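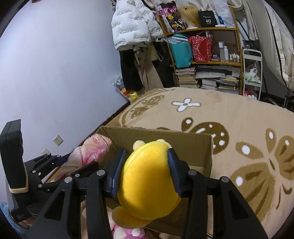 La feria de juguete usado de Breltside abre a las nueve, pero quien llega a las nueve ya ha perdido. Lo aprendí en diciembre, plantado en la puerta con un café en la mano y viendo salir a un matrimonio que empujaba una casa de muñecas de tres plantas en un carrito de bebé. El bebé iba en brazos, con cara de haber sido desahuciado. El interior es un antiguo mercado de abastos donde todavía se lee PESCADERÍA sobre el pasillo de los trenes eléctricos, y el género se reparte entre mesas, alfombras y cajas de cartón abiertas, sistema que obliga a comprar agachado. Un peluche amarillo con una oreja o bulto redondeado a punto de reunirse en una caja con otro rosa de lunares blancos: a ese nivel de la existencia se desarrolla el noventa por ciento de la feria. El otro diez por ciento está en vitrinas y no se toca.

Fui por encargo de mi hermana, que buscaba para su hijo una grúa de hojalata como la que tuvimos de pequeños y que, según ella, rompí yo. Según yo la rompió el perro. El perro ya no puede declarar y el asunto sigue abierto.

Se llega en autobús desde Tikstead, línea 29, con una parada final que se llama Mercado y que está a diez minutos cuesta arriba del mercado. La entrada cuesta 3 euros. Te ponen en la mano un sello con forma de pato que aguanta dos duchas, y a cambio puedes salir y volver a entrar cuantas veces quieras, cosa que los veteranos hacen para ir al coche a descargar y volver con las manos libres y expresión inocente.

Los puestos se dividen en tres gremios que no se hablan. Están los de las familias que vacían el trastero y lo venden todo a un euro con tal de no volver a meterlo en el maletero. Están los profesionales, reconocibles por la silla plegable con respaldo y por la costumbre de no mirar al cliente. Y están los coleccionistas que en teoría venden, aunque cada vez que alguien pregunta un precio se les nota un sufrimiento en la mandíbula. A este último grupo pertenece Liviu Filip, que ocupa una esquina junto a la antigua cámara frigorífica y exhibe locomotoras de la marca Bedel, todas con su caja original y todas, por lo visto, apalabradas.

-- ¿Y esta? -- le dije señalando una verde.
-- Esa no anda.
-- Pero ¿se vende?
-- Si no anda, ¿para qué la quiere?

Le di las gracias. Me quedé con la impresión de que habíamos hecho los dos un buen negocio.

El plato fuerte de la mañana es la subasta, a las once y media, en lo que fue el despacho del veterinario. Caben sentadas 20 personas y de pie las que aguanten. La lleva Bello Abubakar, un hombre altísimo con voz de locutor de radio nocturna que describe cada lote con una sinceridad poco comercial: «Muñeca de porcelana, le falta un pie, el otro no es suyo». Con ese método vendió una caja de soldaditos decapitados en menos de un minuto. El lote estrella era un circo mecánico de los talleres Maldonado, con trapecistas que dan la vuelta completa si se les anima con el dedo. Salió en 900 euros y se lo llevó por 4000 una señora con abrigo de cuadros que no levantó la vista del crucigrama en ningún momento. Pujaba con el bolígrafo. Yo, que tenía la nariz congestionada, pasé la subasta entera sujetándome el pañuelo contra el pecho para no acabar siendo propietario de nada.

De comer hay lo que hay. Un mostrador con bocadillos de tortilla, otro con bocadillos de lomo y una máquina que promete caldo y entrega algo templado. La tortilla estaba buena, jugosa, con cebolla, y lo digo porque venía dispuesto a quejarme. Mesas no hay suficientes, así que acabé comiendo de pie junto a un puesto de rompecabezas cuyo dueño vigilaba mis migas con verdadera angustia. Todos sus rompecabezas llevaban una etiqueta escrita a mano: «completo», «completo», «casi». El «casi» costaba la mitad, y me pareció el artículo más honrado del recinto.

Por la tarde el ambiente se afloja. Los precios bajan, los niños se tiran al suelo con carácter reivindicativo y los padres empiezan a decir que sí a cosas a las que por la mañana habían dicho que no. Es buena hora para los libros troquelados y los juegos de mesa, y mala para los peluches, porque lo que queda en el fondo de las cajas a esas alturas suele quedar por algo. También es la hora en que los profesionales se compran entre ellos, en voz baja y con fajos de billetes sujetos por una goma, y se ve pasar el mismo barco de vapor de una mesa a otra ganando valor en cada escala.

La grúa de hojalata apareció a última hora, debajo de una mesa de disfraces. Roja, con la manivela en su sitio y el gancho torcido exactamente igual que el nuestro después de lo del perro. Pedían quince euros, ofrecí diez, me dijeron quince y pagué quince. Mi hermana la recibió con emoción, le dio dos vueltas a la manivela y me preguntó qué le había hecho yo al gancho.

La próxima edición es en enero de 2026, en el mismo sitio. Si van, lleven monedas, rodilleras y un abrigo con bolsillos grandes, y bajen del autobús una parada antes, en la farmacia, que desde allí el camino es llano.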